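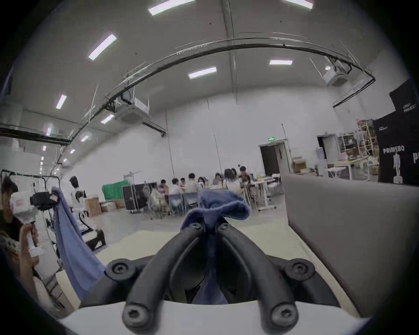
Sinadura hand-held grippers, the pair: a long-term review

I've had the Sinadura pair on loan and then on my own budget since June, and I keep telling people about them over lunch, so I might as well write it down properly. Short version: I love these things. Longer version follows, with the grumbles left in.

If you've taught an arm by remote control you know the routine. You sit with the leader arms, the robot follows a beat behind you, and every fold of a T-shirt takes an age. I did a whole season of that on our old Nakpan setup and my shoulders still remember it. With the Sinaduras you leave the robot out of it while you record. You hold one gripper in each hand, squeeze the triggers, and do the job yourself at something close to normal speed. The arm learns from that afterward.

What you get

Two grippers, chunky white bodies with matte black fingers, a handle under each and a long trigger you pull with your fingers. Ours came in a foam case with a charging lead and a hex key (keep the hex key!). Setting up took me an evening, most of it spent on the Pera software, which wanted an account before it would talk to anything. After that, pairing was quick and I've only had to redo it once.

How they feel

Good, and better after the first hour. The trigger has a long pull, so you can close gently on one layer of fabric or clamp down on a whole bunch of it, and you feel the difference in your fingers. That matters so much with clothes. On the leader arms I was guessing from a video feed whether I had the hem or the hem plus half the bedding. Now I just know.

They are not light. I can do up to 70 folds in a sitting before my wrists want a word, and people with smaller hands have told me they'd stop sooner. A strap would help. So would a handle in two sizes.

Folding, the real test

Laundry is where I've put most of my hours. Towels are easy and I won't spend time on them. Knits are the fun part - they stretch, they roll up on themselves, and a corner that was flat a second ago stands up when you pull the far end. The trick that finally worked for me was to grip both ends, pull until the cloth is just taut, and only then bring it down. Go slower than you think for that middle bit. A robot will copy your hesitation, but it'll also copy your snatching, and snatching is much worse. 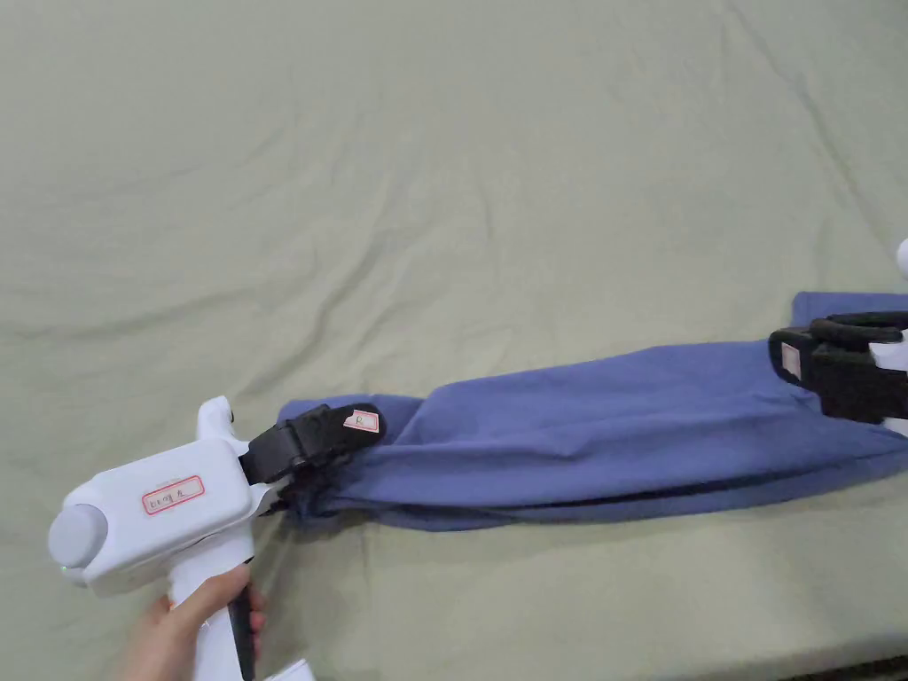
Both ends gripped and the knit pulled tight over the sheet.

I'd also say: work on a plain surface in a color that isn't close to the clothes, and don't be too tidy about how you start. My first batch had every shirt laid out like a shop display. The policy trained on it was wonderful with shop displays and hopeless with anything dropped out of a basket. I threw away 53 recordings and started again with proper heaps. Much better.

The fingers

Worth a section of their own. They're wide and flat at the tips, and they hold folded cloth without chewing it. Sliding the lower one under a fabric edge takes practice, especially on a sheet, where you tend to pick up a pinch of the sheet as well. I do a little wiggle. The arm has learned the little wiggle too, and I find this delightful every time.

After a bit more than 4000 closes the left trigger on mine got scratchy. Plestley, who handle repairs where I am, cleaned it and sent it back with no fuss. Check your finger screws every so often too, as one of mine worked itself loose.

Against remote control

I haven't sold the leader arms. For anything where the robot's reach is the problem, such as deep shelves or awkward corners, I still want to drive the real arm, because with the hand-helds I'll happily make a move the robot can't. The software flags those recordings, but only once you've finished, and I'd pay extra for a buzz in the handle at the moment it happens. For soft, fiddly tabletop work, though, I reach for the grippers every time.
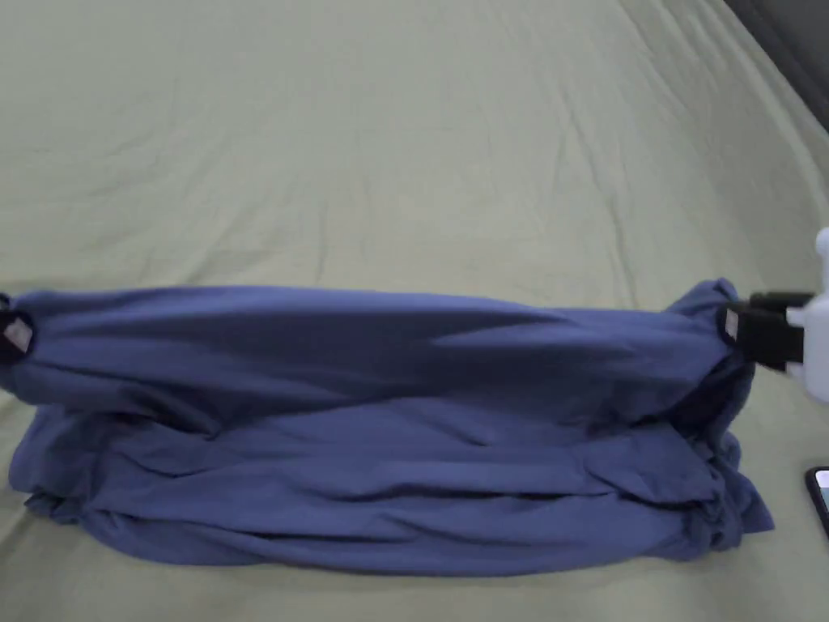
Rattana Paisan wrote in to disagree with me on speed: slow demonstrations made her arm dither over every sleeve, and she got cleaner folds once she recorded at her ordinary pace and simply deleted the sloppy ones. I've since tried it her way with pillowcases and she may well be right. Knits I'm still doing slowly.

Would I buy the pair again? Yes, and I'd get the spare fingers at the same time.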